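Creation Care Group, Jara Street Church
Minutes of the meeting held after second service, February 7, 2021

I'm typing these up from my scribbles, so if I've put words in your mouth, holler and I'll fix them. We met on video again. Jonalyn Mangubat led, I took notes, and Ayman El-Sayed joined late from his car (parked, he wants it on record).

Jonalyn opened with Psalm 104 and a prayer for the families at our sister congregation in Zidora, who are still cleaning up after the flooding.

Last minutes

Approved with one fix. I had written that the boiler was "serviced." It was looked at. Service is still to be booked, and Ayman has the number.

Heating and the energy bill

Most of our time went here. Ayman has been through the bills and the sanctuary used 956 kilowatt-hours last month, and that's with nobody in the pews! The thermostat in the side hall is on the old weekly program, so it has been warming the place up for choir practice all winter. He has the code now and will reset it this week. We talked about turning everything off completely, but the pipes by the north door froze once before and none of us wants a repeat. We settled on keeping the building at a low setting until we're back inside.

I asked if we could get someone to look at the windows while the building is quiet. Jonalyn would like two quotes before we take anything to the church council. Prarnier did the parsonage windows and people were happy with them, so I'll call there first. Suggestions for a second company are very welcome.

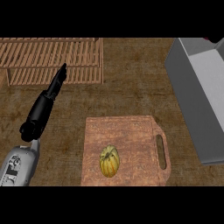
Ayman also brought up solar panels again (he did promise he would). The roof faces the right way but it's due for new shingles, and we all felt the roof has to come first. He'll write one page on it for the council so the idea doesn't get lost, and we'll leave it there until September.

Garden plot

We have 36 raised beds behind the parking lot and 29 of them are spoken for, which is way better than I expected this early in the year. The food pantry would love greens and anything that keeps well. Jonalyn suggested that the unclaimed beds go to the pantry if nobody has signed up by Easter, and we all said yes to that.

The hose reel is broken. I have an old one in my garage and I'll bring it over, though I make no promises about the nozzle.

There was a longish back-and-forth about the compost bins. Somebody keeps putting plastic-lined coffee cups in there. I'll make a new sign with bigger letters, and Jonalyn will put a line in the bulletin.

Creation Sunday

Still planned for the spring, outdoors if we can manage it. Jonalyn has asked the pastor about preaching on the Sabbath year from Leviticus 25 and he sounded keen. The youth group wants to do a litter pick along Umex Creek beforehand. We need gloves, bags, and a parent or two for each stretch of the bank. Ayman asked about the bridge end, where the bank is steep, and we agreed the kids should stay on the path side.

Music is up in the air. I said I'd ask the choir if they could do a couple of hymns outside with masks on. Please, please let it be something we all know.

Other business

The Lent carbon fast calendars are ready to go out by email. If you know someone who doesn't do email, tell me and I'll drop a paper one in their mailbox.

Jonalyn closed us in prayer. Next meeting is by video again, same link, first Sunday of the month after second service.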